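Utensil sorters wanted at Karnari, February sessions

Do you get a small thrill from a drawer where everything is in its right spot? Then we'd love to have you at the table this February. Gindau is looking for people to sort kitchen utensils into baskets, talk to us about how they do it, and help shape a set of drawer and countertop organizers we've been working on all winter.
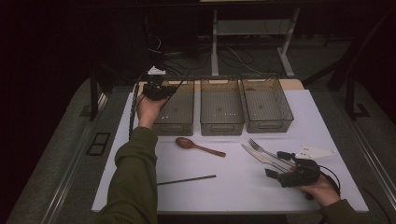
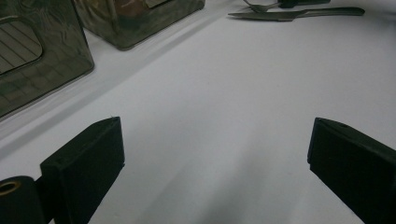 The work is easy to explain. You get a table, a few baskets and a mix of the stuff that lives in everybody's kitchen: forks, knives, wooden spoons, the odd thing that doesn't belong to any family. You sort it. There is no right answer! Some people go by material, some by length, some by what they reach for at breakfast, and we want to see all of it. Then we mix everything up, change the baskets, and you go again.

What a session is like

A session lasts 2 hours with a break in the middle (coffee, tea and something from the bakery downstairs). You'll work at your own pace, standing or seated. Between rounds you'll answer a few short questions on paper, like whether a basket felt too deep, or where you would have put the long spoons if you'd had one more. At the end we sit down together and you tell us what bugged you. Please do tell us. Last fall's group talked us out of a lid we were very fond of, and the organizer is much better for it.

Who we're looking for

Anyone 18 or over who uses a kitchen. You don't have to be a good cook, and you don't have to be tidy. We'd especially like to hear from left-handed people, people who share a kitchen with roommates or a big family, and people who have just moved and are living out of boxes. If you've worked in a restaurant or a school cafeteria, please mention it, you'll have habits we want to learn from.

You should be comfortable using both hands for small objects and okay with doing the same kind of task many times over. It does repeat. Most people find they get into a rhythm, and a few have gone home and redone their own drawers that same night.

You can sign up for one session or several. We have 300 places to fill and would like a good number of people to come back, so we can see how your sorting changes once you know the baskets.

What you get

Everyone is paid for their time, at the end of each session, including the break. You'll also get an Imai drawer set to take home after your first visit, and we'll send you the write-up when it's done.

Where

The Karnari building, second floor, in the long room at the end of the hall. There's an elevator, and the bus stops right out front. Street parking is free but fills up early. Wear sleeves you can push up.

How to sign up

Call or write to Sushil Negi at the Gindau front desk with your name, the times of day that suit you, and one line about the worst drawer in your house. We read every one of those and have a wall of favorites. Please get in touch by 02/09/2003. If you need a higher chair, a lower table or anything else to be comfortable, say so when you sign up and it will be set up before you come in.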